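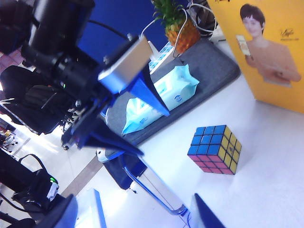
La promesse tient en une ligne sur le site de Kanura : deux bras, une caméra au poignet, et n'importe quel bureau devient un poste de manipulation. Le kit s'appelle Sukside et se loue 497 euros par mois, avec un engagement de 12 mois. À l'achat, comptez 3 770 euros, hors logiciel.

Hors logiciel, justement. Sans l'abonnement vendu par Stunska, les bras se pilotent à la main et n'apprennent rien. La brochure le signale en note, page quatre.

Đạt Trình, qui assure les démonstrations, préfère les objets du quotidien aux pièces usinées. Choix habile : un cube aux arêtes franches flatte n'importe quelle pince. Je lui ai demandé le taux de réussite sur un sachet souple. « Ça dépend de l'éclairage », répond-il. De quel éclairage ? La fiche technique n'en dit pas un mot. 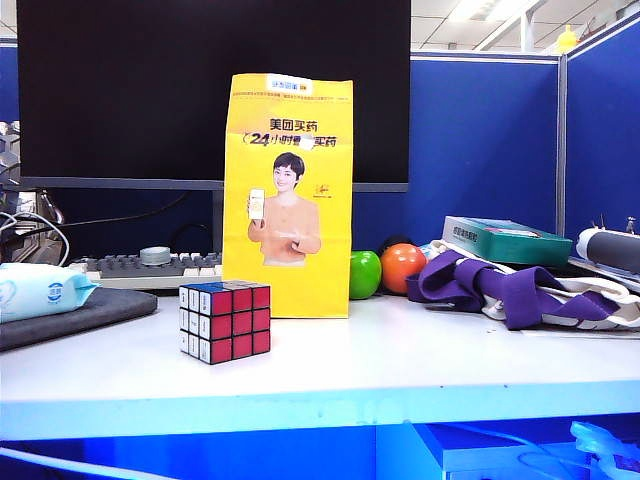

Cube, sac en papier, pomme verte et orange : un bureau ordinaire, terrain revendiqué par Kanura.

Reste l'argument des 600 essais fournis avec le kit, censés épargner à l'acheteur les premières semaines de réglage. Kanura ne précise ni les objets employés ni la part des échecs. Chez Pirzada, le concurrent direct, on publie au moins les ratés. Tant que ces chiffres manquent, je garderais la location, et je négocierais la durée.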